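Moving a shared calendar off a server that is being shut down
Posted in Calendars and Mail
326 views

Zuzana Čierny
Our office keeps its bookings in a Clutano calendar that runs on an old machine we have to give up at the end of June. The new host is Skonosen. I exported everything to a single .ics file, 870 events, and the import on the Skonosen side finished without an error message. Three things are wrong with the result.

Repeating events made before the spring clock change show up one hour late. Single events are fine.

Repeating events that had one date moved by hand now appear twice on that date, once at the old time and once at the new time.

All reminders are gone.

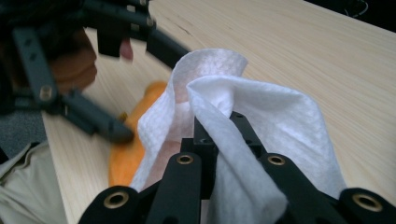 I have tried the import twice, the second time into an empty calendar, with the same outcome. The time zone is set correctly in both accounts. The export dialog in Clutano offers "full" and "compatible" and I used "compatible" both times. There are 5 people with edit rights, and I would prefer not to ask them to retype anything. Is there a way to fix the file before importing it, or do I have to correct the events one at a time?

Last edited 4:10 pm

Ostap Dmytriv
The first two faults have the same source. Open the .ics file in a plain text editor and look at any repeating event. With the "compatible" setting the start line probably reads DTSTART followed by a time ending in Z. The Z means the time is stored in UTC. A weekly meeting stored that way stays fixed in UTC, so its local time shifts by an hour when the clocks change. It should read DTSTART;TZID= and then the zone name, with a matching VTIMEZONE block elsewhere in the file.

The duplicates come from a missing RECURRENCE-ID. A moved date is saved as a separate entry with the same UID as the series, and the RECURRENCE-ID line says which original date it replaces. Without that line the importer has no way to connect them and keeps both.

Do this in order:

Export again with "full".
Search the new file for RECURRENCE-ID. If there are matches, the exceptions were kept.
Search for VTIMEZONE. There should be at least one.
Make a new, empty calendar on the new host and import there.
Check one series on both sides of the clock change before you delete anything.

Do not edit the old file by hand. Changing the start lines is easy enough, but the missing lines would have to be worked out from the old calendar — and at your size that is slower than a fresh export.

For the reminders, search for VALARM. If the blocks are in the file, the importer is dropping them. Many hosts do this on purpose with shared calendars and apply each user's own default.

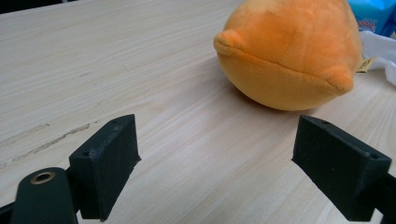 Viorica Shehu
Agree with the above on the time zones. One addition: check the line endings and the folding. Long lines in an .ics file are supposed to be broken at 75 bytes, with a space at the start of the next line. Some editors remove that space on saving, and then descriptions are cut short or the event is skipped silently. If you only want to look at the file, open it read-only.

Also, some importers stop at 1,000 entries per file. You are under that now, but each moved date counts as its own entry in a full export, so count the BEGIN:VEVENT lines first. Split the file if it goes over, and keep every entry with the same UID in the same part.

Bożena Michalski
just use the phone app to sync both accounts and drag them over, worked for me

Zuzana Čierny
The "full" export has the RECURRENCE-ID lines and one VTIMEZONE block. Times are right in the test calendar and the duplicates are gone. VALARM is in the file, so the reminders are being dropped on import. I will have everyone set a default of 15 minutes.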